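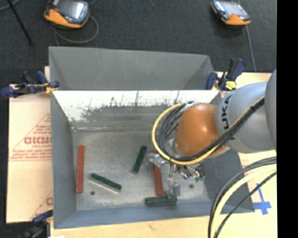 I'm looking for people who like drinking wine and don't mind being asked what they think of it. The Brundale blind tasting is back in June and I need a panel of ordinary tasters to sit alongside the trade judges, because last time we only had trade judges and the results read like a wine list in a restaurant I can't afford. You don't need a certificate or a fancy nose. You do need to be able to spit, and I mean that kindly! You'll each share a spittoon with your neighbour, and the empties go in a plain open-topped metal bin, so please don't go putting your tasting notes in there as well (it has happened, and I was the one who fished them out).

So, what are you signing up for? There are 174 wines entered so far, all from small growers, most of them whites and a good few sparkling. It was 244 bottles once the duplicates came in, and they're stacked in my hallway at the moment, so the sooner June comes the better as far as my family is concerned. Nobody tastes the lot, don't worry. I split everything into flights and you'll get a morning or an afternoon of them, with a proper break in between and bread, cheese and a lot of water on the table.

The bottles are covered and numbered and you'll have a sheet for each flight. I want marks for smell, taste and whether you'd buy it again, and then a line or two in your own words. "Tastes like the inside of a greengrocer's" is fine. "Nice" is less use to me but I'll take it over nothing. The sheets go to Baltasar Palacios, who is chairing the panel again this year and adds up the scores himself. He'll also give a short talk before the first flight on what corked wine smells like, with a corked bottle to pass round, and even if you've been to one of these before I'd say get there in time for it.

I can't pay you, I'm afraid. You get lunch, your train fare back up to a sensible amount (ask me first if you're coming a long way) and 2 bottles to take home from whatever's left unopened. Last year mine was the Valarora white and I wish I'd hidden another.

A few bits I have to be firm about. You must be over 18. Please don't apply if you work for, or are married to, anyone who's entered, and that includes Painemal and Cluvik, who both have several wines in. No perfume or aftershave on the day, and no strong hand cream either. And you can't drive home afterwards, spitting or no spitting. There's a bus from outside the hall and I can help people pair up for taxis.

We have room for people who've never done anything like this, and I'd love more of them, so if you've read this far thinking it's for somebody cleverer than you, write to me anyway. If you don't drink reds, or there's anything you can't eat, put that in too and I'll sort your flights and your lunch round it.

To put your name down, send me a short email using the contact form on this site by 30th March. Tell me whether you'd like a morning or an afternoon, and tell me about the last wine you really enjoyed and the last one you poured down the sink. I'll reply to everybody, though it may take me a week or two.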